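드리나르 공장 견학을 다녀왔습니다

저는 한국에서 산 지 육 년이 되었습니다. 작은 게스트하우스의 청소와 세탁을 맡고 있습니다. 글을 쓰는 것은 아직 느리지만, 지난 4월에 다녀온 공장 견학 이야기를 잊기 전에 적어 두고 싶습니다. 틀린 표현이 있으면 댓글로 알려 주세요. 고치겠습니다.

드리나르(Drinar)는 청소용 천을 만드는 회사입니다. 행주, 창문용 천, 바닥용 천을 만듭니다. 우리 게스트하우스에서는 그동안 브릴라우(Brillau) 제품을 썼는데, 주인께서 다른 것도 한번 보고 오라고 하셔서 제가 견학을 신청했습니다. 신청은 전화로 했고, 비용은 없었습니다.

버스에서 내려서 공장까지 걸어가는 길이 생각보다 길었습니다. 언덕이 하나 있고, 중간에 그늘이 없습니다. 가실 분은 편한 신발을 신으세요. 정문에서 이름을 쓰고 파란 덧신과 머리 망을 받았습니다. 오전 열 시에 시작했고, 우리 조는 모두 16명이었습니다. 세탁소를 하시는 부부가 계셨고, 자동차 세차를 하시는 분도 계셨습니다. 나머지 분들과는 이야기를 많이 못 했습니다.

안내는 프라카시 팔라니아판(Prakash Palaniappan) 씨가 해 주셨습니다. 이분도 외국에서 오신 분이라서 한국어를 천천히, 또박또박 말씀하셨습니다. 저한테는 그것이 아주 고마운 일이었습니다. 질문을 하면 바로 대답하지 않고 잠깐 생각한 다음에 대답하십니다.

첫 번째로 본 곳은 원단을 짜는 방입니다. 소리가 너무 커서 귀마개를 해야 하고, 설명은 방에 들어가기 전에 문 앞에서 다 들었습니다. 실은 폴리에스터와 폴리아미드를 섞은 것입니다. 저는 극세사가 한 종류의 실로 만들어지는 줄 알았습니다. 실이 물감처럼 여러 색으로 걸려 있는 모습이 예뻤는데, 그 방은 촬영이 안 됩니다.

그다음은 염색실입니다. 여기는 덥고 습합니다. 냄새는 제가 걱정한 것만큼 심하지 않았습니다. 색깔마다 통이 따로 있고, 진한 색은 헹구는 횟수가 더 많다고 합니다. 세탁소 부부가 "그래도 집에서 빨면 물이 빠지던데요" 하고 물으셨습니다. 프라카시 씨는 처음 세 번까지는 비슷한 색끼리 빨라고 하셨습니다. 그리고 섬유유연제는 절대 쓰지 말라고 하셨습니다. 유연제가 실 사이를 막아서 천이 물을 잘 먹지 않게 된다고 합니다. 부끄럽지만 저는 몇 년 동안 유연제를 넣었습니다. 집에 와서 주인께 말씀드렸더니 주인도 모르고 계셨습니다.

재단실에서는 가장자리를 처리하는 방법을 비교해서 보여 주었습니다. 실로 박는 방법이 있고, 초음파로 자르는 방법이 있습니다. 실로 박은 것은 튼튼하지만 그 부분이 유리에 줄을 남길 때가 있다고 합니다. 초음파로 자른 것은 부드러운데, 오래 쓰면 끝이 조금 말립니다. 저는 창문에는 초음파, 부엌에는 박은 것이 좋겠다고 수첩에 적었습니다. 재단 기계 하나에는 코스텔로(Costello)라는 이름이 붙어 있었고, 한 번에 1000장 정도를 쌓아 놓고 자른다고 들었습니다. 칼날이 내려올 때 다 같이 한 걸음 뒤로 물러났습니다.

점심은 구내식당에서 먹었습니다. 된장국, 고등어, 시금치나물이 나왔습니다. 고등어가 맛있어서 한 번 더 받았습니다. 매운 것을 못 드시는 분을 위해 안 매운 김치도 따로 있었습니다. 식당 창가 자리에서는 뒤쪽 밭이 보입니다.

오후에는 천을 펴고 접는 방으로 갔습니다. 이 방은 조용하고 밝아서 저는 여기가 제일 마음에 들었습니다. 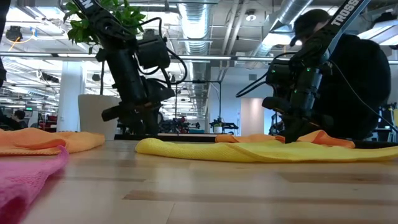

와플 무늬 천은 제가 이번 견학에서 가장 궁금했던 물건입니다. 우리 게스트하우스에서는 그릇의 물기를 닦을 때 면 행주를 쓰는데, 마르는 데 시간이 오래 걸려서 장마철에는 냄새가 납니다. 와플 천은 표면에 작은 칸이 있어서 물을 빨리 먹고 빨리 마른다고 프라카시 씨가 설명하셨습니다. 탁자 가운데에 길게 펴진 노란색 천이 바로 그 무늬인데, 눈이 아주 고운 편입니다. 뒤에 구겨져 있는 주황색 천과 비교하면 노란색이 훨씬 눈에 잘 띕니다. 저는 일할 때 색으로 장소를 나누기 때문에 이런 점이 중요합니다. 진한 분홍색은 욕실, 노란색은 부엌, 이렇게 정하면 새로 온 사람도 헷갈리지 않습니다. 다만 주황색은 왼쪽에 있는 것처럼 살구색에 가까운 연한 것도 있어서, 두 가지를 같이 사면 구별이 어려울 것 같습니다.

접는 방법도 배웠습니다. 반으로 접고, 다시 반으로 접으면 닦는 면이 여덟 개가 됩니다. 한 면이 더러워지면 다음 면으로 넘깁니다. 저는 늘 천을 뭉쳐서 썼는데, 접어서 쓰니까 힘이 고르게 들어갑니다. 세차를 하시는 분은 이미 알고 계셔서 옆에서 저에게 손 모양을 고쳐 주셨습니다.

마지막에는 매점에 들렀습니다. 제품 번호 227이 제가 본 와플 무늬이고, 번호 385는 창문용입니다. 점원께서 227은 노란색이 제일 많이 나간다고 하셨습니다. 저는 227을 노란색으로 다섯 장, 385를 두 장 샀습니다. 만네스(Manness)라는 이름의 세제도 팔고 있었지만, 향이 강해서 사지 않았습니다. 카드 결제가 되고, 종이봉투는 따로 돈을 받습니다.

아쉬운 점을 두 가지 적겠습니다. 첫째, 안내 책자의 글씨가 너무 작습니다. 둘째, 중간에 쉬는 시간이 짧아서 화장실 줄을 서다가 포장실 설명의 앞부분을 놓쳤습니다. 그래서 포장실에 대해서는 쓸 것이 별로 없습니다.

견학은 오후 세 시쯤 끝났습니다. 돌아오는 버스는 자주 오지 않으니 시간표를 미리 확인하시기 바랍니다. 새로 산 천은 지금 부엌에서 쓰고 있고, 장마가 지난 다음에 냄새가 나는지 안 나는지 다시 쓰겠습니다.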